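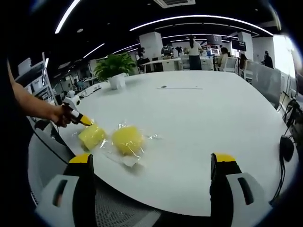

Plirau cleaning sponges are sold one at a time, each in its own clear plastic, in two shapes. The block is for flat work: counters, tabletops, tile, the inside of a fridge. The round is for cups, bowls, sinks and anything else with a curve to it. Both are yellow, but the two shapes don't match exactly. The rectangular one is the lighter of the two, and the round one is a deeper yellow and comes in a bag with a fair amount of slack, so it takes up more room on a table or in a drawer than you might expect. Press the air out before you stack them.

## What you get

One sponge per wrapper. There is no scouring side and no handle. The material is the same all the way through, so you can use any face until it wears and then turn it over.

- **Block:** rectangular, flat faces, square enough to get into the corner of a tray or a shelf
- **Round:** no corners, fits in the palm, better for the inside of a mug
- **Sold as:** single, pack of 3, or carton of 200
- **Cartons:** one shape per carton. We do not split them.

If you want both shapes in small quantities, order singles or one pack of each.

## Before first use

Take the sponge out of its wrapper and rinse it under warm water. Squeeze it a few times until it is soft all the way to the middle. It will be stiffer out of the wrapper than it is in use, and the first rinse may run slightly cloudy.

Leave the rest wrapped until you need them. An open sponge in a cupboard picks up dust and cooking smells.

## Using it

Wet it, wring it out well, and wipe. For a white tabletop a damp sponge with a drop of dish soap takes off coffee rings and most pencil. Ballpoint needs a little rubbing alcohol. Go over the surface once more with clean water afterward or the soap dries to a film.

Around keyboards, mice and cables, wring it nearly dry first — a full sponge lets go of more water than people think. Unplug things.

Do not use it on:

- hot pans or stove burners
- raw wood
- screens (use a dry cloth)
- anything you are cleaning with bleach at full strength, which breaks the sponge down fast

## Care and replacement

Rinse it after every use and stand it on edge where air can get to it. A sponge left flat in a wet sink goes sour in a couple of days. You can run it through the top rack of a dishwasher. Don't microwave it.

In a shared kitchen, plan on replacing it every 7 days. At home it will go longer, depending on what you wipe up. When it starts to leave crumbs or keeps a smell after rinsing, throw it out.

## Storage

Keep wrapped sponges out of direct sun. The color fades on a windowsill, and the wrapping gets brittle. Cartons can be stacked, but not under anything heavy. A sponge that has been pressed flat for a month will come back after soaking, though it may take overnight.

## Ordering

| Item | Shape | Quantity | Order no. |
|---|---|---|---|
| Plirau single | block or round | 1 | 1867-S |
| Plirau pack | block or round | 3 | 1867-P |
| Plirau carton | block or round | 200 | 1867-C |

Write the shape next to the order number. If it is missing we send blocks.

Singles and packs ship from the Grivetti stockroom. Cartons come from the Bergeron warehouse and usually take longer, so an order with both will arrive in two deliveries. Orders in before noon go out the same afternoon.

Unopened sponges can be returned in their wrappers. If a wrapper has split in shipping, tell us and we will replace that sponge — you don't need to send it back.

The older Vevum sponge was discontinued in August. The Plirau block fits the same countertop holder. The round does not.

Questions about carton orders go to Wanting Tang. For returns, write to Hildegard Kettler and include the order number from your packing slip.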